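Drudusby College robotics club to enter Zetar student contest

5 May 2024

FOR IMMEDIATE RELEASE

Drudusby College has confirmed that its robotics club will enter a team in the Zetar Student Handling Contest, to be held in July. The club has 29 members, drawn from the college's engineering and computing courses.

The contest asks student teams to teach a machine to carry out everyday household jobs, among them folding cloth, sorting packaging and clearing a floor. Teams prepare by carrying out each job themselves with hand-held grippers, and the recordings are then used to train the team's software. The club has so far made 2,627 recordings, of which 777 deal with cloth.

Parts and workshop time for the project have been provided by Jinura, an engineering firm based in the town. The Espinoza Fund has awarded the college a grant towards travel and entry costs for the 5 students who will attend the final.

"The college is grateful to both partners for their support," a college spokesperson said. "Our students have given up many evenings to this work and we wish them well in the summer."

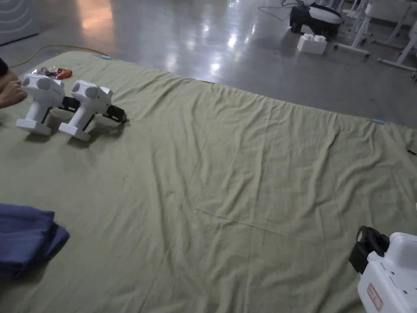 Hand-held grippers and a folded dark blue cloth on the club's green floor sheet.

Club sessions are open to all full-time students at the college. No earlier knowledge of programming is needed. Places for the autumn term may be requested through the student services desk.

ENDS

Media enquiries: Press Office, Drudusby College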